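Placas fuera de su caja

Galería. Publicado el 15 de septiembre de 2025

Abrir un aparato lleva un minuto. Volver a cerrarlo es una disciplina aparte, con sus propias herramientas, su vocabulario y una bolsita de tornillos que al final pesa lo mismo que al principio, lo cual nunca es buena señal. Llevo años desmontando trastos electrónicos en el taller de Drirkau y fotografiándolos por el camino, en teoría para acordarme de cómo iban. En la práctica los fotografío siempre después de haber quitado la pieza que importaba.

En esta galería no hay ninguna reparación heroica. Hay placas de circuito impreso, cajas, conectores y alguna decisión de diseño que prefiero atribuir a las prisas. He procurado que los pies sean breves. Los que no lo son tienen motivo, o al menos rencor.

Fuente Vutov, tapa retirada
La primera que abrí en serio. La tapa iba sujeta con tornillos de cabeza rara y, por si acaso, también con pegamento. Quien la montó no tenía intención de volver a verla. Yo tampoco, pero aquí seguimos.

La misma fuente, por debajo
Soldaduras de aspecto honrado y una pista rehecha con un hilo azul. El hilo venía así de fábrica. Me costó un rato aceptarlo, porque lo primero que uno hace ante un hilo azul es preguntarse qué noche lo puso.

Etiqueta de la Vutov
«No abrir.» Llegué tarde.

Regulador Ekpo, primera revisión
Lo compré por 1399 coronas en un puesto de Skustdale, con garantía verbal del vendedor, que recogió el toldo mientras yo buscaba la cartera. Dentro había mucho aire y una placa del tamaño de una galleta. El peso, tan convincente en la mano, lo ponía un trozo de chapa atornillado al fondo.

Regulador Ekpo, segunda revisión
Han quitado la chapa y han subido el precio. La placa es la misma, girada noventa grados, de manera que el cable que antes llegaba justo ahora no llega.

Condensadores, retrato de grupo
Todo el mundo mira primero los electrolíticos. Son como los zapatos de las visitas: dicen bastante y no lo dicen todo. Estos tenían la parte superior perfectamente plana y estaban muertos. Otros, hinchados como un pan, siguieron dando servicio hasta que los cambié por pura vergüenza.

El cajón de los 1000 microfaradios
Están ordenados por tensión, o lo estuvieron en diciembre. Desde entonces se ordenan por el sitio donde caen. Compré de más, y aun así el que hace falta es siempre de otro diámetro.

Conector con la pestaña rota
Existe una manera correcta de soltar este conector, que consiste en presionar la pestaña y tirar del cuerpo sin tocar los cables. La aprendí leyendo la hoja técnica, con la pestaña en la otra mano.

Conector con la pestaña reparada
Brida. No tengo nada más que declarar.

Cabecera de pines, vista de perfil
Un pin doblado se endereza con unas pinzas finas y mucha calma. Se hace una vez. A la segunda el pin se despide, y lo que era un ajuste pasa a ser una tarde con el desoldador. Dejo la foto por si alguien duda entre la primera vez y la segunda.

Caja gris con bisagra
Me gustan las cajas con bisagra porque prometen que habrá una próxima vez. La mayoría de las cajas baratas traen pestañas que soportan dos aperturas, la del curioso y la del arrepentido. Esta soporta bastantes más y cierra con un chasquido que da gusto oír.

La misma caja, con la placa dentro
Cabe. La incluyo por razones sentimentales y porque no se repite en toda la página.

Taladros que no coinciden
El plano decía una cosa, la caja otra, y la placa, que es la única parte con la que no se puede discutir, una tercera. Agrandé los agujeros de la caja con una lima redonda. Si se mira de lejos y con cariño, parecen ovalados a propósito.

Lima redonda
Se lo había ganado.

Bolsita de tornillos, antes
Etiquetada, cerrada y con la fecha escrita en rotulador. Un momento de orden que quise conservar.

Bolsita de tornillos, después
Los tornillos largos van en las esquinas. O en el centro. Alguien con mi letra escribió «ojo con los largos» y no añadió nada, así que tuve ojo, y los puse donde entraban.

Componente sin marcar
Negro, pequeño, con el lomo lijado para que no se pueda leer la referencia. Siempre me ha parecido un gesto de una vanidad enorme en un aparato que sirve para encender la luz del gallinero. Medí lo que pude. Era un temporizador de los más corrientes.

Placa de control Skustdale, cara de soldadura
Me la mandaron desde el taller del mismo nombre, envuelta en papel de cocina y con una nota que decía «a veces va». De todas las averías posibles, la de «a veces va» es la única que me quita el sueño. Cuando llegó aquí fue perfectamente durante tres semanas. La devolví y dejó de ir en el camino.

Alfombrilla antiestática
Con marca de taza. La marca también es antiestática, supongo, porque lleva ahí casi 2000 días y no ha hecho daño a nada.

Cable plano, doblado a la fuerza
Hay placas que se diseñan sin pensar en el cable, y luego el cable tiene que pasar por algún sitio. Este pasaba por delante de la ventilación, por encima de un disipador y por debajo de la tapa, que lo remataba al cerrar. El aparato funcionaba. Yo no habría puesto la mano encima.

Tapa de la caja anterior, lado interior
Se aprecia la huella del cable, nítida como un fósil. La limé también, ya que tenía la lima fuera.

Placa verde sobre caja blanca
Con marco metálico gris y condensadores plateados para dar y tomar, la placa sobresale un poco de la caja. Es una postura que conozco bien: encima, que no dentro. Muchas de mis placas han pasado así temporadas largas, apoyadas en lo que debía contenerlas, como quien deja el abrigo sobre la maleta y da el equipaje por hecho. Tiene sus ventajas, porque todos los conectores quedan a mano y ninguna pestaña corre peligro. La desventaja es que uno acaba por considerarlo un montaje terminado y empieza a posar cosas alrededor con cuidado, primero un destornillador, luego el café, 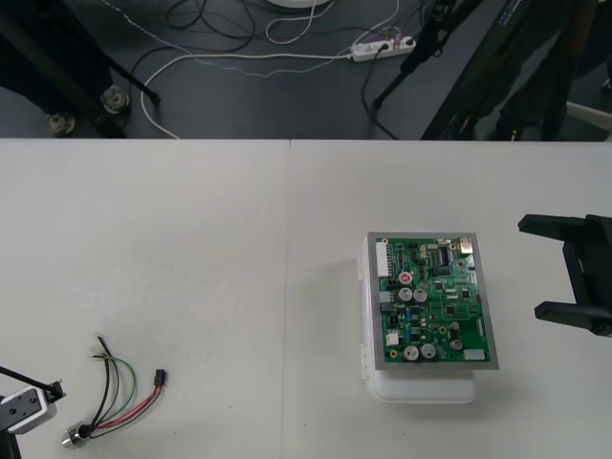

y a las pocas semanas la tapa ha desaparecido y ya no hay discusión posible. Por eso en Drirkau tenemos ahora la norma de guardar cada tapa con su caja, cogida con una goma. La goma se reseca y se parte, pero mientras dura la cosa tiene un aire muy profesional.

Si alguien reconoce el temporizador del lomo lijado o conserva una tapa de Ekpo de la primera revisión, puede escribir a la dirección del pie de página. Cambio por condensadores. De tornillos largos voy servido.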